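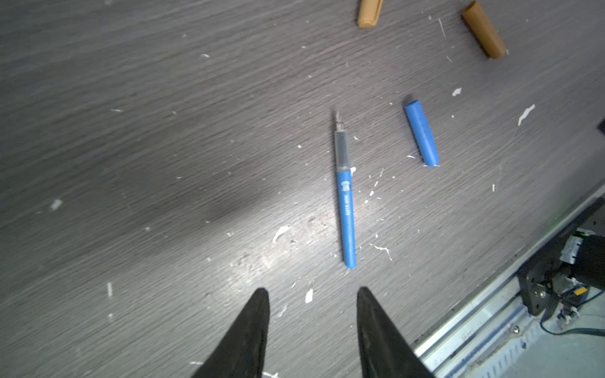 Fountain pen on a grey tabletop.

Section 4: Setting up the match day desk

Read this section before the first home fixture of the season. It covers the Kvam scoreboard console, the team sheets and the public address microphone at the Jodstead ground. For the floodlights, see Section 6.

4.1 Before you start

You will need:
The console and its power lead
The grey data cable (14 metres)
Two blank team sheets and one spare
The desk key, kept in the secretary's office
The fixture card for the day

Open the desk at least an hour before kick-off. For a Thursday evening match, allow longer, as the office closes at 5 pm and the key has to be signed out before then.

4.2 Connecting the console

1. Place the console on the desk with the sockets facing away from the pitch.
2. Check that the wall switch is off.
3. Push the power lead into the left-hand socket until it clicks.
4. Run the data cable from the right-hand socket to the wall plate marked SCORE. Keep it behind the desk legs.
5. Turn on the wall switch, then the console.
6. Wait for the green light. This can take up to a minute in cold weather.

Note: If the light stays amber, the console has not found the scoreboard. Turn both off, check the cable at the wall plate and start again from step 5.

Caution: Do not pull out the data cable while the console is on. The board will freeze on whatever it was last showing and has to be reset from the cabinet behind the Ellby Road goal.

4.3 Entering the match details

1. Press MENU, then NEW MATCH.
2. Choose the competition. League and county cup matches have separate settings for extra time, so check the fixture card.
3. Enter the home team name. JODSTEAD is already stored under key 1.
4. Enter the visiting team name. The board shows nine letters at most. Drurkgate fits exactly; anything longer must be shortened.
5. Set the length of each half. The console starts at 45 minutes. Youth matches are shorter and the time must be changed by hand.
6. Press SAVE. The board should show both names, 0–0 and a stopped clock.

Walk to the front of the stand and read the board from there. A misspelt name is easy to miss on the small screen.

4.4 Team sheets

1. Collect both team sheets from the dressing rooms 45 minutes before kick-off.
2. Check that every player has a shirt number and that no number is used twice.
3. Check that the captain and goalkeeper are marked.
4. Ask the team manager to sign any change. Corrections without a signature are not accepted by the league.
5. Copy the starting players and substitutes into the match book.
6. Give one copy to the referee and one to the announcer.

Worked entry from the match book:
Home: Jodstead. Captain: Milagros Vergara. Goalkeeper: Shufen Yin.
Late change: No. 14, Yuzhen Lei, replaces No. 2, Shengli Cao (injured in warm-up). Signed: J. Shao, team manager.

Note: A player withdrawn in the warm-up may be replaced from the substitutes' list. Strike out the name with a single line so that it can still be read.

4.5 Microphone and announcements

1. Switch on the amplifier under the desk. Leave the volume at 2.
2. Hold down the button on the microphone base, wait a second, then speak.
3. Let go of the button as soon as you have finished. The microphone picks up everything said at the desk.

Caution: Do not raise the volume above 4. The speakers in the main stand are older than the rest and will distort.

Read out the visiting team first, then the home team. Safety messages come before everything else – stop whatever announcement you are making and read the message card in full.

4.6 During play

Start the clock on the referee's whistle with the large green key. Do not stop it for injuries or substitutions. The board clock is for spectators only and the referee keeps the official time.

To add a goal, press HOME + or AWAY +. To take one off, hold the same key for 2 seconds until the number changes. Wait for the referee to signal the goal before pressing anything.

4.7 Closing down

1. Leave the final score up for ten minutes after the whistle.
2. Press MENU, then END MATCH.
3. Turn off the console, the wall switch and the amplifier, in that order.
4. Coil the data cable loosely and hang it on the hook.
5. Write any faults in the back of the match book, with the time they happened.
6. Lock the desk and return the key.

From October the console must be taken indoors after each match and stored in the office.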